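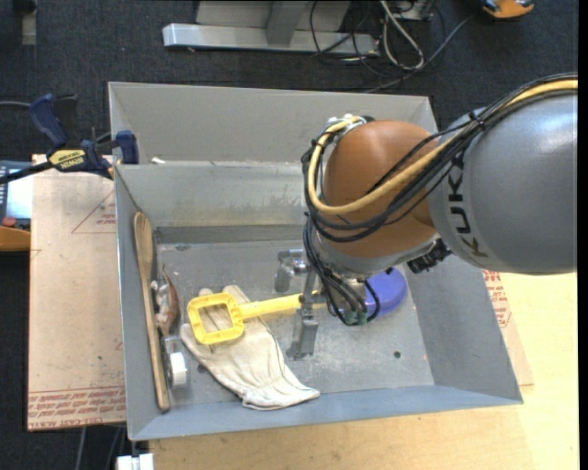
The Velleck workshop members' meeting was held in the upstairs room on 25th November, with Gervasio Benítez in the chair. The first item was the gray metal bin used for tools and gear left out at closing. Mrs. Pappas said the bin had turned into a place where things go and stay. She gave as her case the cream work glove lying in the bottom with a yellow plastic tool over it, and the brown and yellow staining along the inside of the back wall. She asked that the meeting settle who empties the bin, how often, and what happens to things that are not claimed.

Present: G. Benítez (chair), Mrs. Pappas, Mr. Grondetti, Ms. Drastatari (minutes), and other members as signed in the book. Apologies were received from the evening group.

Minutes of the last meeting

Taken as read. Mr. Grondetti asked for one correction under Heating: the quote was for the radiator only and did not include the pipe. Corrected and signed.

1. The bin

There was general agreement that the bin is useful and should stay. Mr. Grondetti said most of what goes into it belongs on the tool wall, and the rest is gloves. Mrs. Pappas said single gloves should not be thrown out too fast, as the other one is often in a coat pocket at home.

The chair asked whether the floor of the bin needed paint. It is scuffed and scratched, but members felt that was normal for sheet metal with tools in it and paint would only come off. The staining is a separate question. Ms. Drastatari will try dish soap and a stiff brush first, and will report back before anyone buys a cleaner.

A member asked if the round hole in the bottom should be plugged, having lost a screw that way. Others wanted it left open so the bin can be rinsed. Left open. Small hardware is to go in the jars by the window and not in the bin.

Agreed:
The bin is emptied on the last working day of each month.
Tools go back on the wall the same day.
Gloves and clothing go on the hooks by the stairs for 28 days, then to the rag box if worn out or the shared glove shelf if good.
Scraps of paper and packing go in the trash. The ledge at the back of the bin is not a shelf.

Mrs. Pappas will do the first emptying in December and Mr. Grondetti the one after. The chair will put a sheet on the door for names after that.

2. Gloves

The shared shelf is down to 6 good pairs, mostly large. Ms. Drastatari had a price for new ones in small and medium. There was some talk about whether members should bring their own. It was decided that the workshop will go on supplying gloves for open days and that regular members should bring theirs, with a name inside the cuff in marker. Ms. Drastatari may spend up to $100.

3. Tool wall

Mr. Grondetti has redrawn the outlines on the left side of the wall and has 9 still to do on the right. He asked members not to hang anything over a fresh outline until the paint is dry - two were smeared last week and had to be done again. Plastic-handled tools will get their own row at the bottom, where they can be seen from the benches.

Mrs. Pappas asked for a lower hook for the long broom. Agreed, Mr. Grondetti to fit.

4. Heating

The radiator by the stairs is still cold at the top. The chair has bled it once and will do so again. If there is no change the repair will be booked for December. The question of the pipe was held over until there is a price.

5. Keys

One back door key has not been returned. Members are asked to check their key rings. The lock will not be changed for now.

6. Other business

The sink upstairs is draining slowly. Mr. Grondetti will look at the trap.

Mrs. Pappas asked that the coffee cups be washed by the people who use them. Noted.

A request to leave the front lights on until the last person has gone was agreed without discussion.

Next meeting

To be held in December, date to be put on the door with the emptying sheet. Items for the agenda to Gervasio Benítez in writing, please.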